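Open Day at the Delić Theater
October 16, 2021

The Delić opened as a playhouse in 1842 and has been showing movies for most of its life since sound came in. It closed for repairs in August and let the public back in on Saturday for a free open day, with tours in the afternoon and a double bill of old horror pictures at night.

I took the 2 o'clock tour. It starts in the lobby, goes up the back stairs to the projection booth, and comes down through the balcony. The booth is small and holds eight people if they stand close. There are two Tavum film projectors from the old days, both kept in working order, and a newer digital unit between them. Our guide threaded a reel of a Tavum test short, ran it for a minute, then switched to digital so we could compare. The film print was softer and the blacks had more brown in them. I liked it better.

After that we saw the prop room under the stage, where a few pieces from low-budget creature features are kept behind glass. The best is a rubber hand from The Gastus Curse, with most of the paint gone from the fingers.

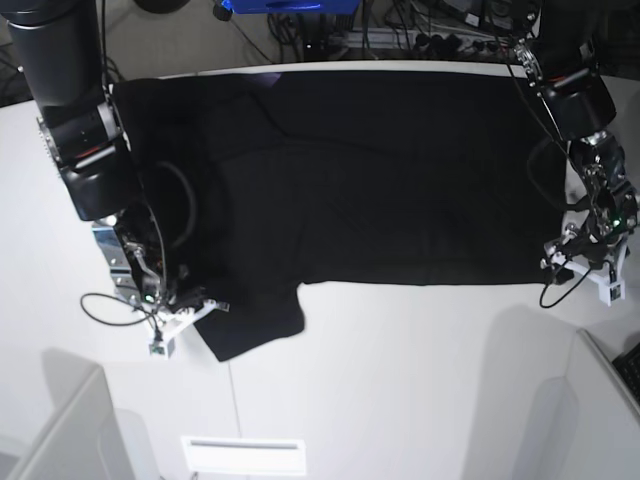 One reader of this site who took the earlier tour wrote to tell me the balcony is still the wrong place to sit for a scary movie, as the rear speakers are behind you at floor level and every whisper comes out louder than the screams. I sat up there for the first feature and agree about the whispers. For the second I moved down to row 8 and the sound was much better balanced.

The new seats come from Roltex. They are firm, with more leg room than the old ones, and the cup holders are too narrow for a large soda.

The Gastus Curse was the first feature. It drags for half an hour and then has a very good cellar sequence, and the crowd jumped at the right moments. The Well House followed and is the stronger movie.

Regular screenings start next Friday. Tours will run once a month, and tickets are 3 dollars at the box office. Street parking is free after six.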